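# Looking after artificial flowers, and the small cabinets they end up in

Artificial flowers need less care than real ones but they still need some. Most of the tired-looking bunches in op shops and spare rooms are only dusty, or have been squashed in a bag since the last move. An hour at the table will fix a fair number of them.

## Dusting

Start dry. A soft paintbrush or an old make-up brush gets between petals without pulling them. Work from the middle of each flower outwards and hold the head from behind with your other hand. A hairdryer on the cool setting does a whole bunch at once, but take it outside or onto the verandah.

If dry dusting doesn't shift it, mix a few drops of dishwashing liquid into a bowl of lukewarm water and test one leaf first. Cheap dyes run, and dark greens and blues are the worst for it. If the test leaf comes up clean with no colour in the water, dip, swish and stand the stems upside down on a towel. Leave them overnight. Glued petals shouldn't be soaked at all.

## Reshaping

Squashed fabric petals come back with steam. Hold the flower over a kettle for a few seconds, well clear of your fingers, and shape it while it's warm. Plastic leaves do better in warm water. Ferny pieces just need the fronds teased apart.

Wire stems can be bent back by hand. If a stem has snapped, tape a length of florist's wire along it and cover the join with green tape. The repair won't show once it's in a bunch.

## Putting them in and around a cabinet

A small white cabinet or housing with a swing-open front makes a decent display spot, and the plain colour suits pale yellows, peach and lavender. Clear a table you can get to from all sides. Open the front right out before you begin and check that it can stay open without tipping the whole thing forward.

If there are cables or working parts inside, unplug it and leave them where they are. Keep flowers out of any box that warms up in use, and never pack fabric petals around a vent. Decorate the outside of those instead. 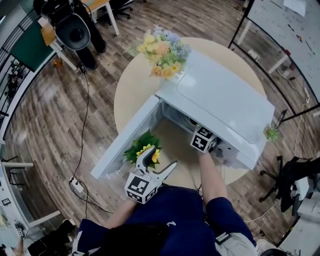 Single stems are easier to place than a bunch. Put the larger part of the arrangement at one corner and let a few sprigs fall over the side, then use one or two short pieces elsewhere so it doesn't look lopsided. Removable putty holds a light stem. Hot glue will mark a painted or moulded surface and can be a pain to get off. Close the front slowly at the end and look for leaves caught in the gap.

Power boards and leads on the floor are worth a look before you start too. Run them along the wall if they'll reach, and keep the wash bowl well away from them.

## Storing

- Stand bunches upright in a tall box if you have the cupboard height.
- Otherwise lay them flat in one layer with tissue between the heads.
- Don't use newspaper. The ink comes off on white petals.
- Keep them out of the roof space. Summer heat softens glue, and February is the worst month for it.
- Small white blossoms and loose sprigs go in a jar with a lid.

Sunlight fades the oranges first. Turn the arrangement now and then, or swap it with one from a darker room. Petals that have faded too far for display can still be used at the back of a bunch, where only the edges show.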